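Gripper trials at Nolstead: where we've got to
Wednesday, July 29, 2020

Hello Cuiping,

You asked for a proper update before the next payment goes through, so this is me sitting down with a large tea and trying to put five weeks of fiddling into some kind of order. The short version is that we're going well on the hand-held side, a bit behind on the arm, and I've changed my mind about which fingers I'd buy.

What we've been comparing
We have 4 sets of fingers on test now. Two came with the Takano grippers (the short stubby pair and the longer ones), one is the Zastport set with the soft pads, and the last is our own print, which is cheap and ugly and doing much better than I expected! Every set goes through the same table jobs: lift a bowl off a tray, put it back, move a plate, pick up a spoon, and so on. Each set gets 40 goes at each job before I write anything down as a score.

The Zastport pads are lovely on smooth crockery. They hold the rim without much squeeze and I've not had a single chip from them. They do wear, though – the left one had a shiny patch by the end of the second week and I had to swap it. Spares are slow to arrive, so please could we order a dozen now and not wait for November?

The long Takano fingers are the ones I'd happily never see again. They flex when you close them on anything heavy and then the two tips don't meet. The short ones are fine, just fine, nothing to write home about, and they can't get under the edge of a plate unless somebody props it up.

Recordings so far
We're at 121 good recordings out of the 1,000 we promised for the year. I know that looks thin. Most of June went on the camera mount, which kept working loose until I gave up on the plastic thread and put a metal insert in. It's stayed put ever since, and the pace has picked up nicely, so I'm not asking to change the target yet. I might grumble about it in the autumn.

Two hands at once
Bowls have been the sticking point. One gripper can lift a bowl by the rim but it swings, and anything in it ends up on the tray. So we've started running the bowl jobs with a gripper in each hand, one to steady and one to lift, and I'm much happier with how it feels. It's slower, and you do have to learn to keep your elbows in. The view from the mounted camera is wide enough to get our own fingers in at the bottom along with the tray and most of the tabletop, and that was the main thing Weerakoon wanted from us for their side of the work.
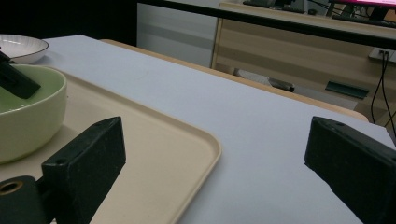 The arm and the controller
Not so cheerful here, I'm afraid. The arm from Weerakoon is bolted down and moves when told, but the controller drops its connection every so often and I haven't found the pattern. I've tried a different cable, a different port and a different laptop. Their support people have been kind about it and are sending a replacement board. Until that's in, I can't say which fingers do best on the arm, only which do best by hand, and I'd rather you didn't pass the scores on as if they covered both.

Money
We're under on parts and over on crockery (sorry). The spare pads would come out of parts and still leave enough for a second camera mount, which I'd like to have made up while the workshop has a quiet spell. Receipts are in the shared folder, apart from the one for the screws, and I'm still hunting for that.

Next
Finish the bowl jobs with the printed fingers, then start on cups. Fit the new board the day it arrives and run the whole lot again on the arm. If you fancy coming over to Nolstead to have a go with the hand-held pair, do – give me a day's warning and I'll clear you some table.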